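Review: Plirkex Home Antigen Test Kit

Reviewed by Antonina Pasichnyk for the Drullau Community Health Service
September 2, 2021

The Service has been asked by several member clinics whether the Plirkex kit is suitable for staff who need to test themselves at home before a shift. The kit was used by 36 employees at two sites during July, and their written comments form the basis of this review.

Each box contains 3 tests, with swabs, tubes and a folded instruction sheet. The sheet is clear on how to collect the sample and less clear on how long to wait before reading the strip. Several employees read the result too early and had to repeat the test. 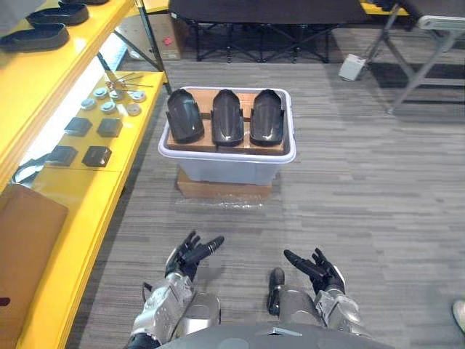
The swab is shorter than the one supplied with the Werkier kit, and most users found it more comfortable. The tube cap was the most common source of complaint. It fits tightly, and those with limited grip had trouble closing it without spilling the liquid.

Valentyna Levchenko, who supervises infection control at the Pylypenko site, noted that the control line was faint on 8 strips. The manufacturer's guidance allows a faint line to be read as valid – a point that should be printed in larger type.
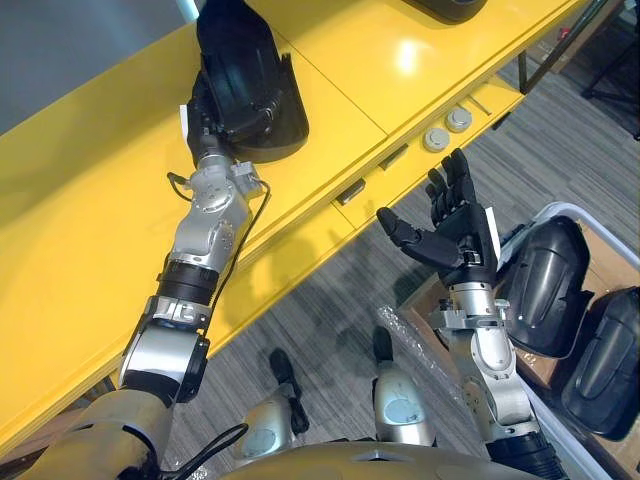 Left hand holding the black shell, right hand open.

Storage is simple. The kits may be kept at room temperature, and the box is small enough for a desk drawer. Clinics placing a standing order should check expiration dates on delivery, as the two cartons we received carried different dates.

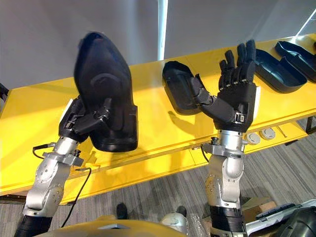
A negative result from this kit does not replace a laboratory test for any employee with symptoms or a known exposure. Staff in either group should stay home and contact their supervisor.

The Service considers the kit acceptable for routine staff screening, provided that a printed timing card is added to each box. Clinics may request the card from the supply office.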